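Arts > Contests > Recitation

News Results Entry

Akpalu wins Zakaria verse final
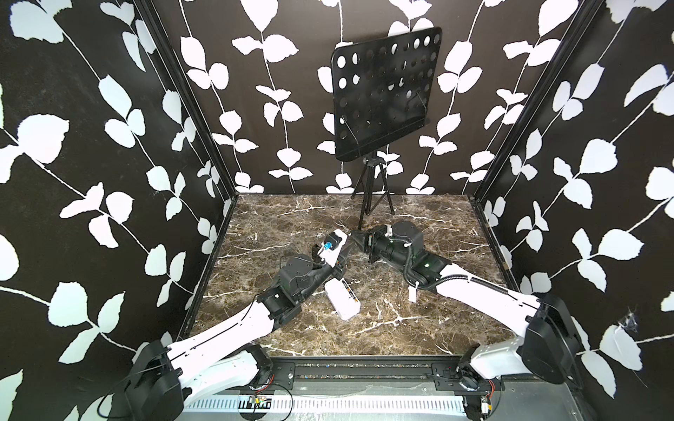 By Ilari Riihimäki

Kwaku Akpalu won the final in Trastano with 285 points.
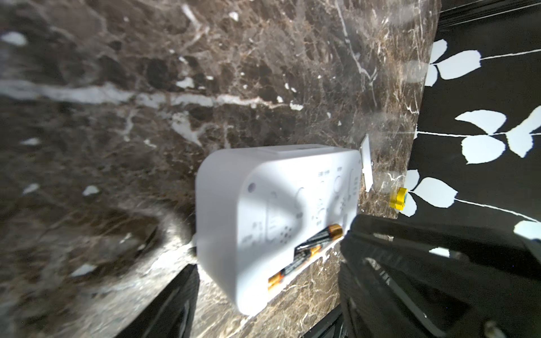

White device, back panel up, with two batteries

The September heats drew 646 pupils.

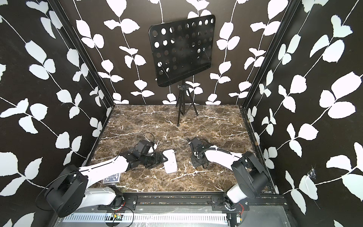
Nine reached the final. 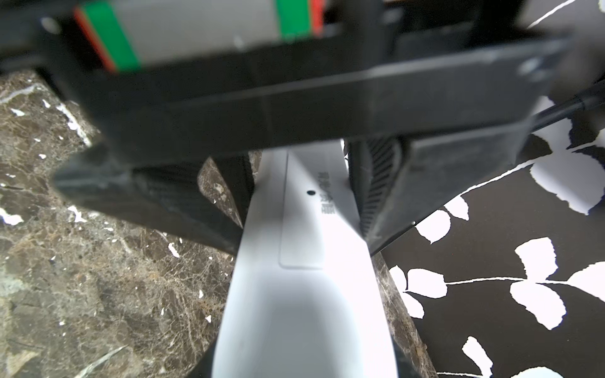

Entries for next year are capped at 170. Score cards will pair red and green stripes, like those on the pale grey panel.

Related
Dateck song prize rules
Jelex drama heats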